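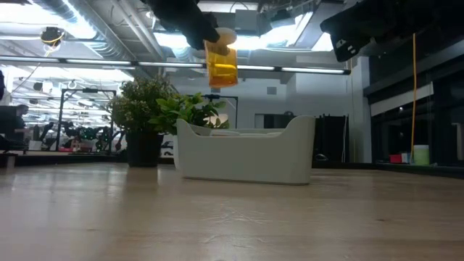

According to one reader's comment on the June storage article, amber plastic does nothing for seed kept in a closed drawer, and the only part of a vial worth paying for is the closure. The first half of that is fair. Darkness is easy to get without tinted walls. The second half is the reason for this review, which covers the Wevau Evora seed storage kit with most of the attention on its lids.

What is in the box

The Evora kit is sold as a complete system for saving small lots of vegetable and flower seed. It contains amber vials in two sizes with white screw caps, a bag of indicating silica gel packets, a sheet of blank labels, a plastic funnel, and a divided tray that holds the vials upright. The larger vial takes beans and squash seed without trouble. The smaller one suits lettuce, tomato, and most flowers. Both sizes use the same cap, so there is no sorting of lids on the bench.

The instruction leaflet is a single folded sheet. It covers drying time and packet renewal and says nothing useful on freezing, apart from a line advising against it. I would have liked the reason.

Fit and finish

Molding is clean on the vials. A few of the caps in my kit had a slight burr on the inner edge, which I removed with a fingernail. Threads engage in less than a full turn and there is a definite stop. The liner is a thin foam disc, pressed in without adhesive. It can be pulled out for washing and goes back in either way up, although it seals better with the skinned face toward the seed. The leaflet does not mention this.

The tray is the weakest component. The dividers are shallow, and a row of filled vials leans when the tray is carried. It is adequate on a shelf.

Seal test

I filled six of the smaller vials with fresh indicating gel and no seed, closed them by hand, and stood them on a rack in the wash house at Grultside, where the air is damp for most of the year. Six Fang glass jars with clamp lids were given the same gel and put on the same rack. Everything stayed there for 336 hours.

At the end, the gel in four of the Evora vials had not changed color. The other two showed a partial change at the top layer. Both of those had caps with the burr mentioned above, which I had left in place for the test. After trimming, I refilled the pair and repeated the run, and neither changed. None of the Fang jars changed in either run.

That puts the glass jars ahead on sealing, as expected from a rubber ring under a wire clamp. They are also heavier, take more shelf space per lot, and break. For a lot the size of a pinch of basil seed, a clamp jar holds far more air than seed, and the packet has to work against all of it each time the lid is opened.

Dropping was not tested in any formal way. One larger vial went off the rack onto concrete and stayed closed.

Labels and record keeping

The supplied labels are paper with a permanent adhesive. They take pencil and ballpoint well. They do not come off well. Soaking removes the paper and leaves the glue, which then collects dust. Anyone who rotates varieties between vials every season should put the label on the cap, or use masking tape. I number the caps and keep variety, source, and harvest year in a notebook.

My own collection runs to 255 lots, and moving all of it into Evora vials would mean buying several kits, since Wevau does not sell the vials or caps separately. This is my main complaint. A lost cap leaves an unusable vial, and the silica packets are the only spare part listed.

Drying before storage

No vial corrects for seed that went in too moist. A tight cap makes matters worse in that case. Dry the seed on a plate or screen until a bean shatters under a hammer instead of mashing, and until squash seed snaps when bent. Small seed is harder to judge. I leave it in an open dish inside a larger closed box with gel, and move it to the vial when a fresh packet stops changing color.

Renew the packets in a low oven, with the door slightly open, and let them cool in a closed jar. The printed sleeves on the Evora packets scorch sooner than the gel needs, so check on them often.

Verdict

Recommended for small-seeded crops, after checking every cap for burrs. For beans, peas, and corn in quantity, the Fang jars seal better and are easier to pour from. I have kept the Evora vials in use for lettuce, tomato, and herbs, and have put the tray to use under seedlings.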